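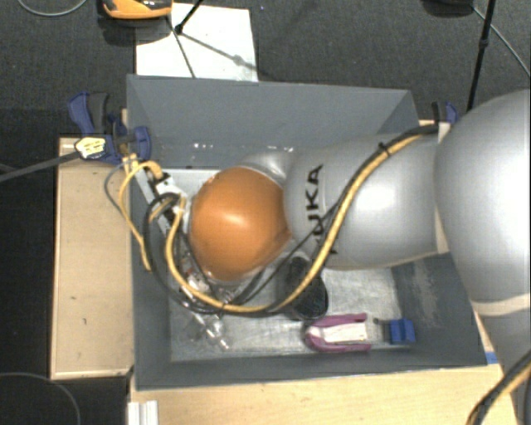
The grey bin and what goes into it

By Hüsnü Taşdemir
Aug 25, 2023

When I moved to Ramurum I owned eighteen cardboard boxes and no system. I put things where there was space, and afterwards I looked for them. A roll of tape could be lost for a whole winter. My neighbours were polite, but I think they heard me opening and closing the cupboards late at night.

The first person who spoke to me seriously about bins was Mrs Casado, who has the repair shop on the corner. She mends lamps, radios and sewing machines. Along her wall stand five grey bins, and each one holds a kind of work and not a kind of object. One is for things which wait for a part. Another is for things which wait for the customer. "If I sort by object," she told me, "I have a very tidy shop and I finish nothing."

I have thought about this sentence many times. In most homes we sort by object. The batteries live with the batteries and the string lives with the string. It looks correct. But when we want to hang a picture, we must visit four drawers, and in the third drawer we forget why we came.

So I tried her method in my flat. I bought bins from Belik, a small firm which sells to workshops and schools. They are not beautiful. I chose grey, as grey does not show the dust very much, and I chose the model with sloping sides. I recommend the slope to everybody. In a bin with straight walls the small things go to the corners and stay there, and your fingers must follow them. With a slope, the hand enters easily and the screws slide down to the middle. The floor of such a bin is smaller than the top, so you lose a little space. I do not miss it.

The surface under the bin is also important. Mrs Casado keeps hers on a pale table, at the height of her elbow. She says that a dark table eats the black screws. At home I had my bins on the floor for the first month, and my back complained. Now they stand on a pale wooden board over two old trestles. A carpet below is useful too: a dropped part does not jump under the radiator, although on a dark carpet you will need a lamp to find it.

Not all the readers will agree. My friends at Temik, the evening club where we repair bicycles, made the same experiment and gave up after eight weeks. There were too many hands. One member put a brake cable in "waiting for a part", another moved it to "ready", and the owner came and found it in neither. They returned to sorting by object, with labels, and they are content. I believe now that the method suits one person, or two persons who talk often.

My bins today are these: to mend, to give back, to take to the shop, and one which has no name. In the last one I put whatever is in my pocket in the evening. I empty it in December, when the weather is bad and I have the patience. Last year it held a door key that opens no door of mine, and a great number of rubber bands. I gave the rubber bands to Mrs Casado. The key is still in the bin.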